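Whiteboard FAQ - Gedden Classroom Supply

Can I use a wall whiteboard flat on a table?
Yes. Our Delten boards have no hooks on the back, so they sit level. Keep a hand on the board if your table has a slick finish.

Which markers should I buy?
Any low-odor dry erase marker. Thin tips are better for sorting circles and number work - thick ones use up space fast.

How do I clean the frame?
Wipe it with a damp cloth and dry it right away. Dust collects at the corner caps.

My board has gray shadows. Can I fix it?
Trace over the old marks with fresh marker and wipe after 2 seconds. For the rest, use board spray. We ship the 100 ml bottle.

What can we do with a board and blocks?
Draw a circle and have the child put a block inside it. Once that is easy, draw a second circle and sort by color.

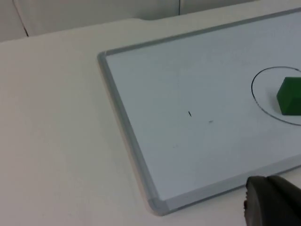

Orders and returns

How long do returns take?
Allow three weeks. Boards sent back in August may take longer.

Filed under: Help > Boards & Easels

Comments (2)

gravville_mom: The trace-over trick worked on all but one corner.

tablework: Do you sell spare corner caps for the Delten?

Related
Magalhães block sets: sizes and colors
Choosing an eraser
Storing boards over the summer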